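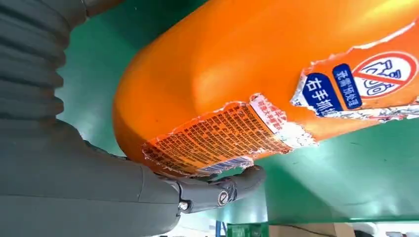
Orange bottle with its torn paper label, Chinese text still on it.

Progress report to Clivgate, 3/31/25
Utari bottle reuse and label sorting project
Prepared by Rafsan Munshi

What a good stretch this has been! Since October we've taken in 189 plastic bottles and sorted 105 of them by colour, label type and whether the label is paper or film. The rest are on the shelves at the Agbeko unit waiting their turn.

Paper labels are still our slowest job. They tear in ragged strips and leave fibre stuck to the plastic, and a half-peeled one can take longer than a whole one. We've tried soaking at a few different temperatures and I'm really pleased with the longer, cooler soak (the details are in the Wevska worksheet, tab two). Of the 29 bottles in that trial, 14 came clean with no scraping at all, which is a lovely jump from where we began.

We've also started recording film and printed logos separately. Orange bottles have been great for this, with bright colour and strong printing, and plenty for a new sorter to learn from.
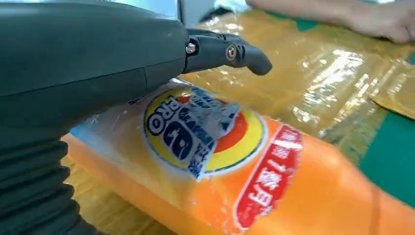
Kilian Lüthi asked at our last catch-up whether we should be keeping the labels we take off, at least the ones with readable text, so that we can trace what each bottle held before it goes back into use. We agreed, and there's now a flat tray for them beside the sink.

Spending is within budget. The one item we'd like to move is the second drying rack, from next quarter into this one, so the remaining bottles don't bank up. Could you let us know if that's all right?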